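About Tultier

Tultier is a small school for people who want to understand the stock market before they put their savings in it. We teach in the evening and online, in plain English, to people with normal jobs. We do not manage money, we do not sell funds, and we do not take any payment from a broker.

The school is in Gindholm, on the second floor over the bakery in the main street. If you come by car, please park behind the building. The entrance is from the yard side and the bell says "Tultier / Pistar", and both names are us. Pistar was the first name of the school and we kept it for the newsletter.

How it started

In the beginning there was no plan to have a school. There was a reading group which met each Tuesday at seven in the evening to go through annual reports. We chose one company, everybody read the report at home, and then we discussed what the company earns, what it owes, and what the price of the share says about the future. Sometimes the discussion was very long and we did not agree at all. Later, people who did not know how to read a balance sheet asked if they could join, and we had to explain the basic things first. From these explanations our first course was made.

The reading group still exists. It is free, and you do not need to be a student of ours to attend.

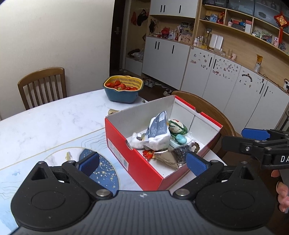

Vlad wrote to us after his first course that he had owned shares for years and never once looked at how much debt the companies had, and that now he reads the debt note before he reads the letter from the chairman. We were glad about this letter, for it describes well what we try to teach. The first pages of a report are written to please you. The notes at the back are written in small type, and there you find when the loans must be paid back and at which rate.

What we teach

We have 3 courses. They can be taken one after the other, or you can begin with the second one if you pass a short test.

Reading a Company. This is the course for beginners. It covers the income statement, the balance sheet and the statement of cash flow. You learn why a company can show a profit and still have no cash. We use real reports, also bad ones. At the end each student writes two pages about one company and presents it to the group.

Price and Risk. In this course we speak about what a price means. We look at price to earnings, at dividends, at the effect of interest rates, and at volatility. We spend two full evenings on the size of a position, that is, how much of your money should be in one share. Many of our students say this was the most useful part, although it has the least number of formulas.

Options with Care. This is the most advanced course and we are strict about who can enter it. We explain calls and puts, time value, covered calls and the protective put. We do not teach how to sell options without cover. You will calculate the worst result of each trade on paper before we look at the best result. If you hope to double your account in a month, please choose another school.

Each course has 31 hours of teaching. In addition you should count two or three hours of homework per week. The homework is corrected by a person and you get it back with remarks.

How we teach

A group is never bigger than what fits around our tables, and online we keep the same limit. We noticed that in larger groups people stop asking questions, and the student who does not ask is often the one who loses money later.

We do not give tips. This must be said clearly, as we are asked each week. If you want to know whether a certain share will go up, we can not tell you, and in our opinion the other people can not tell you either. What we can do is show you which questions to put to the report and how to write down your reasons before you buy. Every student keeps a decision notebook. You write the date, the price, the reason for buying, and what would have to happen so that you change your mind. After half a year you read it again. It is sometimes an unpleasant reading, but it teaches more than we can.

When the market is calm for a long time, the courses fill up quickly and many people are impatient to begin trading. When the market falls, they cancel. We would like it to be the opposite. A falling market is a good time to study, and prices are then discussed with more seriousness.

The practice portfolio

All students of the second and third course take part in the practice portfolio. No real money is used. The group decides together what to buy and what to sell, with a written vote, and the costs of each trade are included, as well as an estimate for tax. The portfolio is reviewed at the start of every month, and the review is sent to all former students too.

In some years the practice portfolio did better than the broad index and in other years it did worse. We publish both. In the worst year the group held too many shares from one sector, and all of them looked cheap for the same reason. We still use this case as a lesson in Price and Risk.
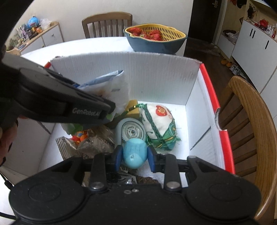 The Pistar newsletter

Pistar comes out once a month and has 3,656 readers at this moment. It contains one long article about a company or an accounting question, a short list of what we read, and answers to letters. We never write about a company whose shares we own ourselves without saying it in the first line. There is no advertising. You can stop the newsletter at any time with the link at the bottom, and we will not write to ask you why.

The most read article until now was on share buybacks, and the second was on how to read a lease obligation, which surprised us a little.

Independence

We are often asked who pays us. The answer is that the students pay for the courses, and there is no other income. We had offers from two brokers who wanted to give a bonus for each student that opens an account. We said no to both. In the lessons we compare the fees of different brokers, but we do this with public price lists and we do not recommend one.

Our teachers may own shares and most of them do. They must tell the group if a company they own is discussed, and they are not allowed to trade in it during the week before and the week after the lesson.

Prices and places

A course costs 300 dollars, with all materials included. The price is the same for evening and online groups. Persons who are students at a university or who are without work pay half. You can pay in two parts. If you notice after the first lesson that the course is not for you, we return the full amount, provided you tell us before the second lesson.

New groups begin in February and after the summer. The evening groups in Gindholm usually have a waiting list. The online groups have places more often.

What you need to bring

Please bring paper, a pencil and a simple calculator. A laptop is useful for the second course, where we work with spreadsheets, but in the first course we ask you to calculate by hand. You do not need an account with a broker and we prefer if you do not open one before the course is finished.

Contact

The office is open on weekday afternoons from two until six. Outside of these hours, please leave a message or use the form on the contact page, and we will answer within two working days. Questions about your personal tax situation we can not answer, please speak to a tax adviser for this.

Nothing on this website is investment advice. The value of shares and options can fall, and with options you can lose the whole amount you have paid.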